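November 18, 2019. Snack sorting, hand demos

Good session! Soledad and I passed the gripper back and forth and got to 407 demonstrations before our wrists gave out, which brings the snack set to 1,455. The target Gerrit set for this round was 500, so we're short, but the grasps are so much cleaner than the March batch that I don't mind at all.

Biggest change: we now come in slow, stop just before contact, then close in one go. In March I kept squeezing and re-squeezing (old habit from steering the arm with the joystick) and the policy learned to dither exactly like me. Soledad never had the habit — her demos are lovely to replay.
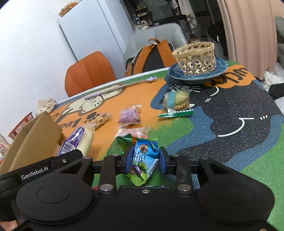

Plum packet in the blue pads, held by the middle with both twisted ends free. Basket and the rest of the snacks still on the cat table.

Crinkly wrappers are my favorite thing to teach right now. They give a little before you reach whatever is inside, and you feel it right through the handle. Whether the robot can pick that up from finger width alone, I don't know yet, and I can't wait to find out.

Tossed 6 takes where I turned too fast and tracking jumped. They're marked in the log, please don't train on them.

Next:
- Demetrio wants more starts with packets overlapping. Agreed, ours are too easy.
- Try long items gripped off center, see how much they swing.
- Slower release over the basket. I still drop things from too high up.
- Ask Patricio if the Skustari replay tool can show finger width next to the video.

Charger is back on the shelf — Iker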